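Jimus Lab Newsletter
What broke this month
Sunday edition, Jan 21, 2018

Why the kitchen runs were off for most of a week – and what we'd like you to do before you start one again

Quick one, typed between builds, so forgive the state of it. A lot of you wrote in asking why the kitchen queue was paused and whether your jobs were lost. Jobs are fine. The queue was paused on purpose. Long version follows.

Short version for people who only read the first paragraph: the grip release had a bug, the simulator hid it, and it got as far as the real arm at the Hostwood bench before we caught it. No one hurt. One cabinet door cracked, one finger pad torn. Please update before you run anything.

How it started

Gerardo Santoro was on the bench Tuesday afternoon running the put-away task. Same one we've all run a hundred times. Pick up the small thing from the counter, reach into the cabinet, let go, back out. The arm picked up, reached in, reported "released" and backed out. Except it hadn't released. Fingers still closed, object still in them, and the planner now thought the hand was empty and small.

That matters because the planner uses a bigger safety margin when the hand is holding something. Empty hand, tight margin. So the next move was planned right past the edge of the cabinet door with a margin that made no sense for a closed fist with something sticking out the side. It clipped the door. Then it clipped it again on the retry, harder, and the force limit tripped.

Gerardo hit the stop at pretty much the same moment. He says the arm was already halted by then but he's not sure and the log isn't clear on which came first. We're treating it as if the stop button did the work until somebody shows otherwise.

He was behind the line, by the way. Glasses on, gate shut. Good. Keep doing that.

What was wrong

Daranee Ruangrit pulled the logs that night and found it by breakfast. The release command goes out, the hand controller sends back an "accepted" message, and our code was reading "accepted" as "done." Two different messages. They look alike and they sit next to each other in the table. Somebody swapped them when the Marard driver was updated in October and the tests didn't notice.

Most of the time you'd never see it, the hand opens a moment later and everything carries on. You only see it when the fingers are slow or stuck. On Tuesday they were stuck. One finger was binding at the middle joint, probably grit, and the controller gave up on opening and sent a fault. We weren't listening for the fault any more because as far as our code was concerned the release was finished.

So three things in a row really. Wrong message, sticky finger, and a fault that went nowhere.

Why the sim didn't catch it

This is the part people have been asking about most and it's a fair question. We run every change through the simulated kitchen before it goes near hardware, that's the rule, and this change went through. Passed clean.

The trouble is that fingers in the sim don't stick. You tell them to open and they open. So "accepted" and "done" land in practically the same step and it makes no difference which one you read. We could have run that test until summer and it would have kept passing.

Sakda Chareonsuk has now added a stuck finger setting to the sim. You pick a joint, you pick when it binds, and the hand behaves like the one on the bench did. First thing he did was run the old code with it turned on, 200 runs of the cabinet task. Every run where the finger bound went wrong the same way – hand reported empty, margin dropped, next move planned too close. So that's the bug reproduced, and it's the first time I've been pleased to see a page full of failures.

He then ran the fixed code on the same set. The hand now waits for "done," and if it doesn't come the arm holds where it is and raises a flag. No retry. No backing out. It just stays put and asks for a person.

There was some argument about that last bit. Saoirse Ó Ceallaigh wanted the arm to go back along the path it came in on, since that path is known to be clear, and leaving an arm parked inside a cabinet is a pain for whoever has to go free it. Sakda's view is that if we don't know what the hand is doing then we don't move the hand. For now Sakda's version is in. Saoirse is writing up hers as an option and we'll try it in sim only. If you have opinions send them to her, not me.

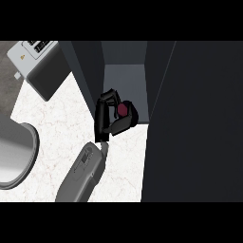
Reach-ins are where it bites worst, obviously. On the open counter you've got slack on all sides and a hand that's a bit fatter than the planner thinks will usually get away with it. Inside a cabinet there's a wall left and right and a floor under you and the margin is the only thing keeping you off them. So all cabinet, drawer and shelf tasks are on the new code only. The old branch is locked for those. If you try it you'll get an error and the error will have Daranee's name in it, please don't email her, it's just how she signs things.

Counter-only tasks can still run on the old branch until the end of the month. I'd rather you didn't.

Before you run on hardware

Update the driver. Then check the version, because the updater says it worked even when it hasn't (separate bug, known, on the list).

Open and close the hand 20 times with nothing in it and watch the fingers, don't just listen to them. Any finger that lags, stop and clean the joint. The brush is in the drawer under the bench.

Check the fault light comes on. There's a test switch on the controller box, hold it for 7 seconds. If the light doesn't come on, don't run.

Gate shut, one person on the stop, and that person isn't also typing. We've gotten sloppy on this. I have too.

If the arm parks itself inside somthing, hit the stop first and cut power to the hand before you reach in. Do not pull the object out of the fingers with the power on. The controller may still be trying to open and when the grit lets go it lets go fast.

Parts and repairs

The torn finger pad is replaced. Lacson sent two, so there's a spare in the cupboard. The cabinet door is cracked along the hinge side and is staying on for now with tape over it, which means the door tasks are off at Hostwood until the new one comes in. No date yet. Will post when I have one.

The binding joint has been stripped and cleaned and moves freely. Daranee Saithong is going through the other hands this week, so if yours has gone missing from its shelf she's got it. She'd like them handed over with the cable attached this time.

Log keeping

One more thing and then I'll let you go. We had trouble working out the order of events because the stop button and the arm controller keep their own clocks and they'd drifted. Nearly 2 seconds apart by Tuesday. Doesn't sound like much, but the whole thing was over in less than that. Clocks now sync at startup. If you see a sync warning don't click past it, restart the box.

Also please write down near misses. Going back through old notes there's at least one run from before the holidays where the hand "forgot" it was holding something and the person just reset and carried on. That was probably the same bug. A line in the shared log is plenty, it dosen't need to be a report.

Queue reopens Monday morning. Paused jobs will restart in the order they went in. If yours was a cabinet job you need to resubmit it on the new branch, it won't move over by itself.

Questions about the fix to Daranee R., questions about the sim setting to Sakda, hands and cables to Daranee S.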